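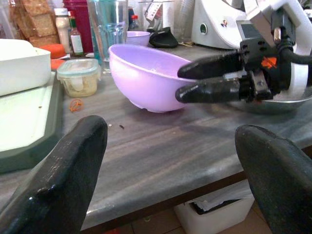
Anathi Ngcobo plans kitchens for Turnstead, a small design office in Bavberg that takes on rented flats and terraces where the walls can't be moved. Most of her work concerns the worktop: how deep it is, how high it is, and what ends up standing on it. We spoke in March at the office, one morning before her first site visit.

She starts every job by asking the household to leave the kitchen alone. "If they tidy up for me I learn where the cupboards are and nothing else," she said. "I want the bowls out, the bread out, the chopping board where it was last put down. The working surface tells me what the cupboards have failed to hold."

The standard worktop in Britain is 600 mm deep, and Ngcobo thinks people overestimate how much of that they use. The back of it, against the wall, fills up with bottles and packets. The front is left for preparation and is usually crossed by a board. What remains in the middle is a strip that has to take mixing bowls, appliances and anything waiting to be washed.

"I divide the depth into three bands when I draw it up," she said. "Back band is standing storage. Middle band is parking. Front band is work. The trouble comes when the middle band spreads forward, and it spreads forward when the appliances are too deep for where they've been put."

For this reason Turnstead drew up Basis, its own worktop specification, which is 652 mm deep. The added depth is given entirely to the back band. Base cabinets stay at the usual size and are brought forward on battens, leaving a gap behind for pipes. I asked whether such a small change was worth the trouble of having worktops cut specially.

"For a household that cooks every day, yes. You can stand a food processor behind the line and still have a full board in front of it. For somebody who heats things up, no, and I tell them so. It costs more, the wall units feel further away, and a short person will have to lean to reach the sauce bottles."

Height is the other figure she sets early. Basis has a default of 91 cm to the finished surface. She will alter it, although she dislikes mixed heights in a small kitchen, as a step in the worktop collects crumbs and stops anyone sliding a heavy pan along. Where two cooks differ a lot in height she sets the surface for the taller and supplies a thick board for pastry work the other way round: the taller person raises the task, the shorter person moves to a table.

I asked her to go back over that last part, since it seemed to contradict itself. "Fair enough. Set the surface for whoever does more of the chopping. The other person gets the table for anything that needs weight behind it, kneading mostly. The thick board only helps if the surface has been set too low. If it's too high, there isn't a cheap fix."

Bowls take up more of her notes than I had expected. Mixing bowls are light, they nest badly if they come from different sets, and they are in use at odd hours. In her view they should never be stored above shoulder height or inside an appliance cupboard. She prefers a wide shallow drawer directly under the preparation area, with the bowls stored open side up.

"Plastic ones move," she said. "You put a light bowl down on a smooth worktop and go at it with a whisk, and it travels. If it's got a foot ring it will tilt on the ring when you lean on one side. That's all right for scraping out batter. It's a nuisance if there's liquid in it. A damp cloth underneath sorts it out, folded once. I've tried the rubber mats and they go sticky."

She has no preference between plastic, steel and glass for ordinary use, and is more interested in whether the rim can be gripped with a wet hand. Colour she treats as a practical matter. A household with bowls in different colours can give each one a job, and people keep to the arrangement for longer than they do with labels.

The Shabalala kitchen, finished last year, is the project she refers to most. It has a single run of worktop, 2000 mm long, with the sink at one end and a tall fridge closing the other. The family wanted the food processor out permanently, along with oil, hot sauce, kitchen roll and a set of tall drinking glasses.

"Two metres sounds generous until you take the sink off it," Ngcobo said. "Then take off the draining space. They had less than half of it to cook on, and most of the back edge was already full of bottles."

Her first drawing put the processor in the corner by the fridge. It was rejected within the week. The lid could not be lifted clear of the wall unit, so the whole machine had to be pulled forward each time. The second drawing moved it nearer the sink, with the socket above and to one side so that the cable didn't cross the board. That version was built.

The glasses caused more discussion. Tall glasses at the back of a worktop are easily knocked by a hand reaching for something behind them, and Ngcobo's rule is that nothing should stand behind glass. The family agreed and then ignored it. She went back some months later and found bottles behind the glasses again.

"I've stopped arguing about it," she said. "I put a low rail there – a strip of timber, that's all it is – and the glasses stand behind the rail. If you catch one it leans before it goes over. It isn't elegant. They haven't complained."

On dry foods she is stricter. Crackers and crispbread should have a lidded box as soon as the packet is open, and the box belongs away from the kettle. Steam from a kettle under a wall unit will soften an open packet by the evening. She accepts that people stack such things upright against the wall for convenience, and allows for it in the drawing by leaving a dry stretch at the end furthest from the sink.

Storage boxes raise a problem of their own. They are washed, left on the board to dry and then stay there, which takes away the board. Turnstead now fits a slatted shelf under the wall unit over the sink wherever the fixings will hold it. Boxes and lids go up there wet and drip into the bowl below.

"A chopping board with a box sitting on it is shelf space," Ngcobo said. "I see it in nearly every survey. The person then chops on a plate, or on the bare worktop, and after a year I can see the knife marks."

Surface finish was the one subject on which she was reluctant to give advice. Wood-grain patterns hide crumbs well, which some people like and others object to on grounds of hygiene. Streaky greys show water marks less than plain dark colours do. She asks to see a sample under the client's own lighting and leaves the choice to them, provided the front edge is sealed and the joint at the sink is done last.

She is revising Basis at present. The depth will stay at 652 mm. The socket positions are being redrawn, as the present ones assume a right-handed cook, and she wants the rail at the back to become a standard item with its own fixing detail. There is also a question over the battens, which one fitter has been cutting short to save time – "he knows I know," she said – and which will be supplied ready cut from the next batch.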